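Kurkberg asked a few dealers up to its roof rack plant in Wultville in August, and I went with low expectations. The pitch was the new Grunby crossbar, 49 inches long, which they say fits nearly any car with side rails. Maybe. They had 4 cars out front to prove it, all with the same kind of rails.

Nivaldo Pacheco ran the tour and was decent about questions. I asked why the lock cores feel the same as last year's. He said they'd been "reworked" – no details. The wind noise test was a chart on a wall, with no word on speed.

The Hartono box is better: a stiff lid and hinges on both sides. At 33 pounds, though, I wouldn't want to lift it onto an SUV alone.

I ordered two sets of bars and no boxes. I'll see how the locks do after a winter of road salt.

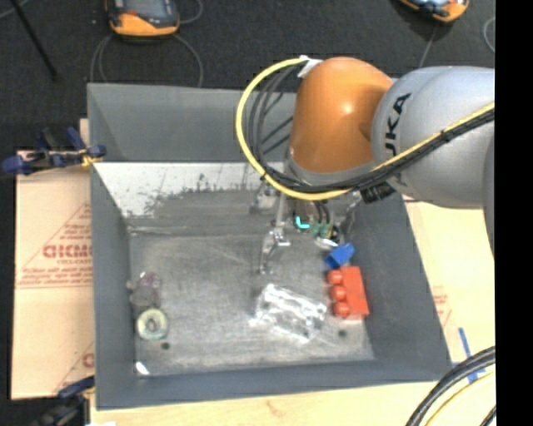
Orange and grey robot arm over a bin, Wultville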